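Hard Water Marks on Countertops

Oil a wood counter every 3 months, and more often near the sink. Wipe with the grain, leave for 2 hours, then buff off the excess. Do not use vinegar on oiled wood.

Rings form where moisture sits under a flat base. Lift kettles and jars after each use and dry the spot. Small plastic water bottles are best kept on a tray with a rim - a black one with a red edge is used on this counter.

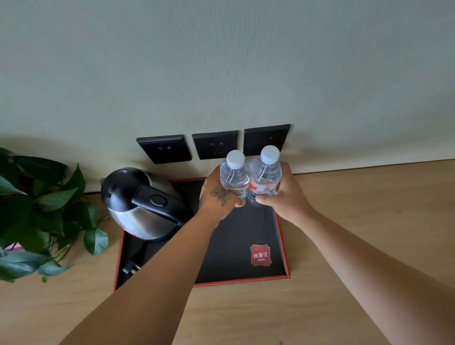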